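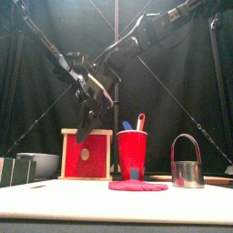

Do we need to buy the second arm in the same fiscal year as the first? We don't, but the mounting frame has to be ordered for two from the start, and the frame is the part with the long lead time.

That was the short version of what I got from Prurnar. Details for Rochelle's questions below.

On 15 February 2023, Rochelle Grimshaw wrote:

> I'm putting together the equipment request for Sutby and I have three things I can't fill in.
>
> 1. Is the gripper included in the arm price or is it its own line?
> 2. What do we put down for spares? Last year's sheet has nothing.
> 3. Manaia says the tabletop objects come out of petty cash. Is that still right?
>
> I need the sheet back to Darcy before the end of the month.
>
> Rochelle

1. Own line. The January quote had it bundled and the new one doesn't, so please don't copy the old total across. The cable set is separate too, at $116 per arm. Put down two sets.

2. I'd put $1039 for spares. That covers one set of fingers, the bracket kit and a replacement cable set. Dunstan went a whole year with no spares line and ended up paying more than $200 in rush shipping on a single bracket.

3. Still right, up to $100 per order. Boxes, cups, cloths, pails, bowls and utensils all go there. Anything fixed to the frame goes on the equipment sheet, and so does the curtain. I'd ask for black again, same as on the current setup.

Two things Rochelle didn't ask about:

The table is not in the quote. Gider used one they already had and then found it was too shallow for two arms. Measure first, please, and allow for people getting in to change the objects.

Saskia, can you check whether the service plan is priced per arm or per site? The quote says "per unit" and I can read that either way. If it's per arm I would leave the second one off until it's installed.

I have the frame drawing if anyone wants it. It's too big for the list, so write to me directly.

Ewan Ashby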